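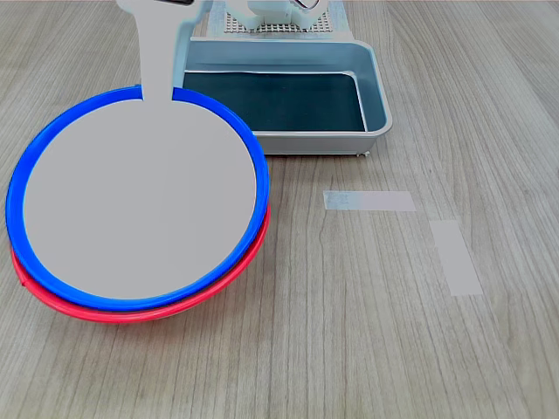 Blue on top, red underneath, tray at the back. Monday night at my table.

Maite Montoya
OK so I'm doing the thing where I decide what gets to live on the kitchen table and what doesn't, and I'm posting it so I have to finish. Short thread (she lied)

Some background. My kitchen has two cabinets. Two! One of them has the pipes in it. So whatever doesn't fit in the other one drifts onto the table and stays there until somebody comes over for dinner and I shove it all on top of the fridge.

Charmaine Le Roux is coming over Thursday and last time she ate soup standing up at my counter. Very gracious about it. I still think about it in the shower.

First rule I made: if it's on the table it has to be something I'd use at the table. Mail is out. Batteries are out. The Promow flyer I've been keeping for a coupon is out, and yes I checked, the coupon ended in January.

Second rule: round things get stacked, biggest on the bottom. I have already broken this rule, see first picture. I like seeing the blue. It's a really good blue.

Somebody is going to ask so, the red and the blue did not come as a set. I got the blue at Zadness when they were clearing out the housewares corner and the red turned up at a yard sale months later. I carried it home on the bus in my lap like a cake.

Would I have bought a third color if there was one? Absolutely. I look for a yellow every single time I'm in there. If you see a yellow, message me, day or night.

The metal tray is the part I'm stuck on. It's useful! I put toast on it, I put onions on it when I'm chopping, I carry stuff to the couch on it. But it takes up a whole place setting and it won't stand up in the cabinet next to the cutting boards. It slides down and makes a noise like a car accident.

Options so far:
on top of the fridge (I'm short, I'll never see it again)
under the stack
in the oven, where I will forget it and preheat

My sister says oven. My sister has forgotten a pizza box in the oven. We are not taking advice from my sister.

Update, I did try it under the stack. Looks tidy, but then every time I want the tray I have to lift everything off it, and I know myself. I'd be eating toast over the sink by Wednesday.
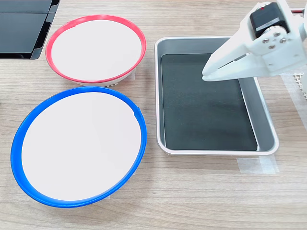

I went back and forth on whether plates should sit out at all or go in the cabinet like normal people's. The case for the cabinet is dust. The case for leaving them out is that I use them every day and the cabinet door sticks, so I'd be yanking at it before coffee, and that never goes well for the door or for me.

So they stay out! Decision made. Next to each other while I'm wiping down, stacked when I'm done. If it's just me I only need the one anyway.

Wiping down, by the way — I've stopped using the lemon spray on the wood. It left a film I could write my name in. Now it's a damp cloth with one drop of dish soap, then a dry cloth, going with the grain. Takes less time than finding the spray did.

Somebody in the replies asked if I put anything on wood after. A tiny bit of oil every couple months if it's looking thirsty. I do not have a schedule. I have a feeling.

Things that have left the kitchen tonight: the mail, the batteries, a phone charger for a phone I don't own anymore, 128 takeout napkins (I counted because I wanted to know how bad it was, and it's bad), and a candle that smelled like a wet sweater.

The napkins went in a bag by the door for the car. I know that's just moving the problem to the car. Let me have this.

Still open: the tray. I'm leaning toward a hook on the side of the cabinet, if I can find one that doesn't need a drill. The last stick-on hook I bought let go at 3 a.m. with a colander on it and I was up till sunrise.

Charmaine just texted "do I need to bring a chair." No Charmaine. There are chairs. There's even a place to put your elbows now.

Going to bed. If you have a stick-on hook you'd trust with a metal tray, tell me the name of it and how long it's been up. Anything under a year doesn't count.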